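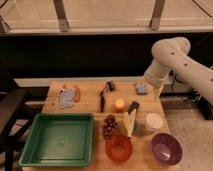
**Skelent Poster Sleeve, One Sheet Size**

The Skelent sleeve is intended for the storage and handling of rolled or flat film posters. It is supplied by Rikine to cinemas, archives and private collectors, and is sold in packs of 2 or in cartons of 100.

Each sleeve is made of clear polyester, sealed on three sides, with a fold-over flap on the fourth. The film contains no PVC and no added plasticizers. A poster with old fold lines should be placed face up on a backing board before it is inserted - the board is ordered separately.

## Details

- Fits: US one sheets, 27 x 41 inches and smaller
- Closure: fold-over flap, no adhesive
- Pack of 2: $56
- Carton of 100: price on request

Linen-backed posters require the wider Millska sleeve. Sleeves for lobby cards and window cards are listed under the Acuña range.

## Ordering

Orders are shipped flat between rigid boards. Cartons leave the warehouse roughly two weeks after payment is received. Unopened packs may be returned in their original wrapping.

Institutional accounts are handled by Benjamín Retamal. Questions about sizing should be addressed to Tobias Pruitt.

Prices revised 8/20/23.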